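Stop throwing away the clumsy ones

Filed under: Opinion / Robot learning / Workbench talk

I spent most of July steering a simulated arm at a simulated workbench, over and over, and saving every go so that a learning system could study them later. It's a funny sort of job. You sit with a controller in your hands and a mug going cold beside you, and you do the same small thing until it stops feeling like a thing at all. By the second week I was dreaming in camera angles. And somewhere along the way I got properly cross about how we decide which goes are worth keeping, so here I am, writing it down.

The rule on our project (it's called Barua, and it's run out of the Witus office in Urkutberg) was that every example should be clean. Clean meant the gripper heads for its target without wandering, the fingers close once, and the whole thing is over quickly. If you overshot and came back, bin it. If you paused to think, bin it, or at the very least trim the pause. We ended up with 880 kept examples, and I'd love to know how many more went in the bin, only the bin wasn't counted. That bothers me more than anything else in this piece, by the way.

I understand where the rule comes from! If you show a beginner a lot of dithering you'll get a beginner that dithers. I've seen it: a policy trained on my earliest, worst sessions would drive up to a part and hang there in mid-air, as if it had forgotten why it came into the room. That was my pause, copied faithfully. I was mortified. So yes, some tidying is fair, and I'm not asking anybody to keep the go where I put the controller down to answer the door.

But look at what the clean set teaches. It teaches the arm what to do when everything is going well. The first time the real approach comes out slightly crooked, the policy is in a place it has never been shown, and it has no idea how to get back, so it carries on being crooked with great confidence. All those overshoots we binned had a person in them noticing the mistake and putting it right. We had lessons in recovery, dozens of them, made for free by my own bad aim, and we deleted them for looking untidy.

The other thing the rule does is squash everybody into one way of working. When you know that a wandering approach will be rejected, you find the single route that always passes and you stick to it. I did. I came in at the same slant every time, with the gripper down in the bottom corners of the view and the big gold disc taking up half of everything. Lovely and consistent, and close to useless if somebody shifts the bench. I'd take 100 examples with a good spread of approaches over the lot of ours, and I'd take them tomorrow.

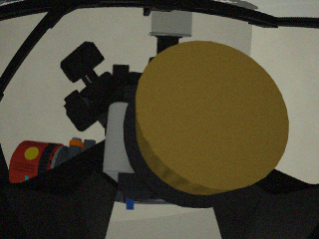

Both views are from the simulator, with the gold disc large on the right.

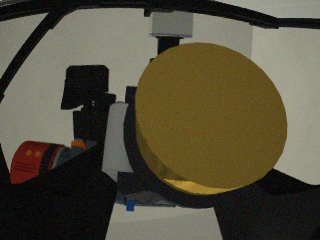
I sent an early draft of this round the project list and one reply has stuck with me. It said that I was being romantic about mistakes, that a model can't tell an overshoot from an intention, and that if I wanted recoveries in the data I should record recoveries on purpose: start the arm somewhere silly and drive it home. Then you get the correction without the blunder in front of it. The reply finished by asking whether I'd want to learn to drive from somebody's near misses.

Well, I've chewed on that a good deal, and it's a better point than I'd like it to be. Starting from somewhere silly is a good trick, and we should do far more of it. It's easy in simulation, where you can put the arm wherever you please and there's nothing to break. What I don't agree with is that it covers the same ground. When I choose the silly starting place I choose one that I can imagine, and the places I can imagine are a bit theatrical – far too high, far too far left, that kind of thing. My natural errors are smaller and duller. They're the sort of nearly-right position where one finger would catch an edge, and I would never have thought to set one up by hand. As for the driving question, yes, I would quite like to see the near misses, so long as somebody told me which bit was the miss.

And there's the part I think we should argue about properly: telling the system which bit was the miss. We treat every saved go as pass or fail, one box, and I find that mad given how much we spend on everything around it. Why can't I mark the stretch where I went wrong and the stretch where I sorted it out? It would take me 3 extra clicks. The learning side could then leave the blunder alone and study the fix, and my critic on the list and I could both go home happy. I've been told it would slow collection down. Perhaps it would. I was slowed down far more by redoing perfectly informative goes until one of them looked pretty.

I should be fair about simulation as well, as I've got friends over at the Mulow bench who work with real hardware and think I have it easy. I do have it easy. My wall is plain and pale, my light never changes unless I change it, and nothing I do leaves a scratch. But that ease makes the clean rule worse, to my mind. A simulated world is already too polite. If the people steering in it are made polite too, where is the mess supposed to come from? Some of it can be added afterwards by shuffling colours and nudging objects, and that does help with seeing. It does very little for the steering, and the steering is what I was there to supply.

So what would I change? Keep the raw goes, all of them, even if you train on a tidy selection. Let people label stretches and stop making them pass judgement on the whole go. Swap whoever is at the controls more often than we did, as I can pick out my own sessions from the slant alone and I'd bet the model can as well. And set aside 5 sessions where you're told to take whichever route you fancy, with no rejections, and see what a policy does with those in the mix. We're starting another round of Barua in the autumn and I've asked for that last one in writing. I've had a "maybe" so far, and I'm going to keep asking.

Contact us | © Witus, Urkutberg. All rights reserved. | Back to top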